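Urar Property Care – Newsletter
04/04/2026

Roof and gutter work at the Asamham building: what tenants and neighbors should know

Dear clients and friends,

Many of you asked us how the work on the Asamham office building is going, so I will use this item to give you the full news. The building has four floors, a flat roof with a membrane, and metal gutters on two sides. The owner, Frimpong, called us after the top floor had water stains on the ceiling for the second winter.

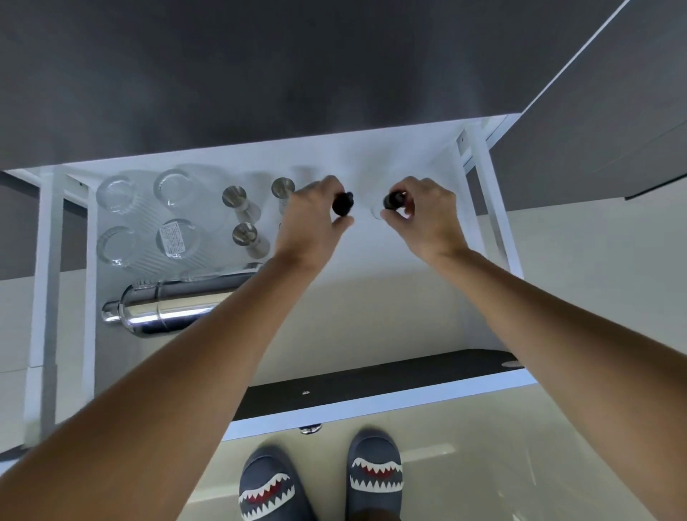
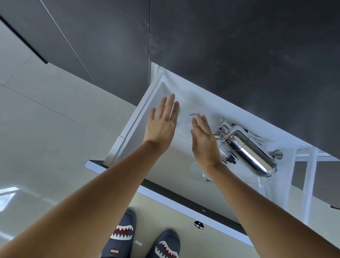
Glasses in a white pull-out drawer, with dark gray cabinets.

Our first visit was only for inspection. Abdul-Rahman Abubakari and Yayra Alhassan went up with the roof plan and marked every place where the membrane was lifting. The total roof surface is 3,028 square feet, and the part that must be replaced is 926 square feet, mostly along the north edge. The rest is in good condition and will receive a cleaning and one protective coat.

The stains inside did not come from the place everybody suspected. The tenants believed that the roof hatch was leaking. Yayra made a water test on the hatch and it stayed dry. After this she tested the corner where the gutter meets the wall, and the water came in behind the flashing in a few minutes. The old sealant in this corner was hard and had cracks along its whole length. We will remove the flashing there, repair the wall behind it and install a new one with a wider overlap.

Access is the difficult part of this job. On the street side there is a bus stop, and on the back side there is the delivery lane for the shops on the ground floor. We looked at a scaffold for both sides, but it would close the lane for too long. The plan now is a scaffold on the back side only, built in two sections, so one half of the lane is always open. For the street side we will use rope access, early in the morning before the shops open. The sidewalk below will be closed during these hours and one of our people will stand there to guide pedestrians. Please follow the directions, also when you do not see anybody working above you.

The order of the work is as follows. We start with the gutters and the leaking corner, then the membrane on the north edge, then the wash of the walls, and last the protective coat on the roof. The wash will be done at low pressure, with a mild cleaning product. Tenants should keep the windows closed on the side where we are working, and please take in plants and mats from the balconies. A notice will be on the entrance door before each side begins. The coating needs dry weather, so this last step may move by some days. We hope to finish everything in July.

There will be some noise from the removal of the old membrane. Cecilia Quartey agreed with the tenants on the second and third floors that the loudest work is done before 9 in the morning or during the lunch break. If you have an important meeting or an exam in your office, tell her in advance and she will try to arrange the crew in a different way.

One question we receive often is about the price of a roof inspection. For buildings up to 2,730 square feet of roof the inspection has a fixed price, and for larger roofs we make an offer after looking at the plan. The report includes photos and a list of repairs, in order of urgency. You are free to give this report to another contractor.

Our next project is the wall painting at Dredoncombe, where Afia Ametepe will be site manager. She is preparing the color samples now, and the residents will receive a letter with the dates.

For questions on the Asamham building please write to Cecilia at the office. For Dredoncombe, please write to Esi Essien, who keeps the list of residents.

With kind regards,
The Urar team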